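Search this notebook Enter keywords Go

26 July 2022

Finishing tests, oil and wax, fourth round

Carried on with the Sollow oil on the sycamore offcuts. The three pieces done in March have yellowed more than I wanted, mostly on the end grain, and the one kept on the windowsill is worst. The piece in the drawer has hardly changed. I had put the colour down to the oil going on too thick but the drawer piece had the same amount, so light is doing most of it.

Set up new pieces this morning. All planed, then sanded 60 to get the glue off, 120, 180, and finished at 200. I know the Furkus tin says to go finer. Last time I did, the oil sat on top and stayed tacky for days, so I am stopping where I am until I have a reason to change.

Pieces as follows:

A – Sollow, one coat, wiped off after ten minutes
B – Sollow, two coats, a day between
C – Furkus hard wax, one thin coat
D – Furkus over one coat of Sollow
E – bare, for comparison

Weighed each before and after. A was 626 g bare, and I will write the rest on the sheet by the scales as the second coats go on. The scales were drifting again first thing. Let them warm up before trusting them, and check against the 700 g weight, not the small one, which has a chip out of it.

Water marks. Stood a wet glass on the March pieces for an hour each. Oil alone left a ring that went by the afternoon. The wax left a white ring that was still there when I packed up. Rubbing it with a dry cloth shifted part of it. Try a little heat tomorrow, but on the back first.

Raised grain is still the main nuisance. Wetting the surface and sanding back once before any oil made a clear difference on the March lot, so I have done it to all five this time, E included. If anyone else is using the same batch of timber, do the same or the results will not compare. Leave them to dry overnight, the shed has been damp.

The Won brushes shed hairs into the wax. Went back to cotton rag. Rags to be laid flat outside to dry and then into the metal bin with the lid on, please. I found one screwed up on the bench yesterday.

Still need to order: a litre of Sollow, 200 grit discs, masking tape. Troltow have put their carriage up, so hold off until there is enough for one order.

Glued-up panels are the next job and I expect trouble with colour. Single boards are easy to judge, but in a panel each strip takes the oil its own way and any difference shows up along the joints. A pale board with a couple of darker tan stripes running across it, like the one under the coloured blocks at the foot of this entry, would make a fair test, as the stripes sit right next to the creamy wood and there is plain grain lower down to compare with. I want to see whether oil widens the gap between light and dark or closes it. Half of each panel to be masked and left bare. Same sanding as A to E, same amount of oil by weight, and photographs at one week and four weeks by the north window.

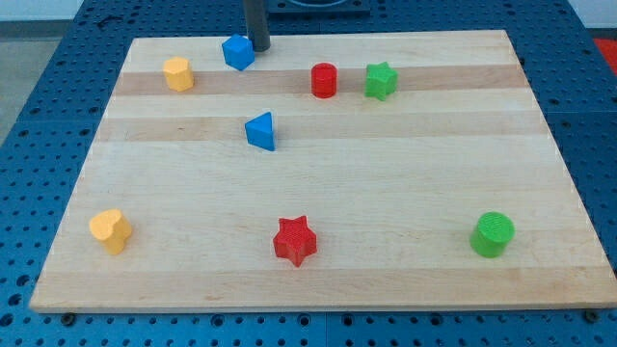

Filed under: Finishes, Test pieces, Timber
Last updated 2 days after first posting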